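Home News Artists Tickets Contact

Waweru Records questions streaming claims, puts its next album on vinyl first

CLANDUMURA, Thursday, April 21, 2022 - Waweru Records will release "Parum," the second album by singer Halima Biwott, on vinyl in July. Streaming will come later, if it comes at all.
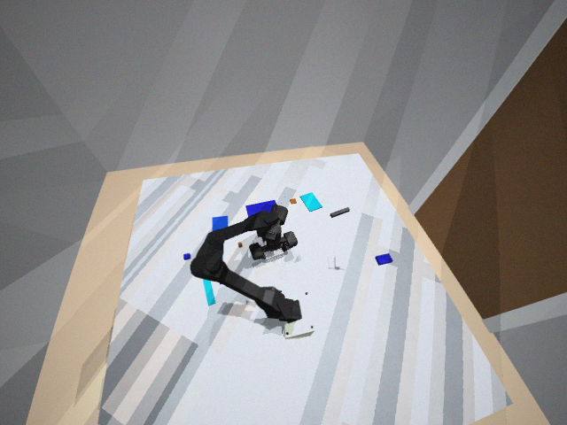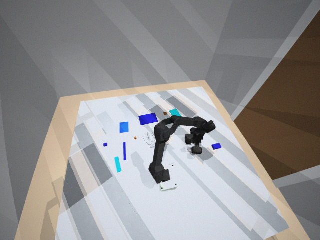
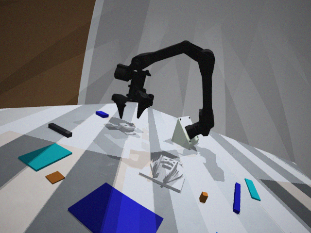 The label has heard plenty of promises that streaming would carry small-language music around the world. Its own books tell a smaller story. Biwott's first album, "Cillen," drew nearly 4,000 plays in its first year, and the money from them didn't cover one day in the studio. The same album sold 594 copies at shows.

"We were told the listeners would find us," said label manager Idrisa Shemweta. "Maybe they will. I'd like to see them before I pay for another playlist campaign."

The first pressing will be 300 copies at $20 each. Waweru makes no claim that vinyl will save anyone. Pressing is slow and shipping costs keep going up, and the label expects to break even at best.

Biwott has doubts of her own. "People say this music brings everybody together," she said. "I've played it to rooms where they talked right through it. I just want it to sound good."

Orders open at the label's shop in May.

Comments

drumtable: Vinyl first means I can't hear it. No record player here.

Osei_K: 594 at shows is pretty good for a first album.

marlene b: Will the lyrics be printed inside this time?

Back to top Next Older posts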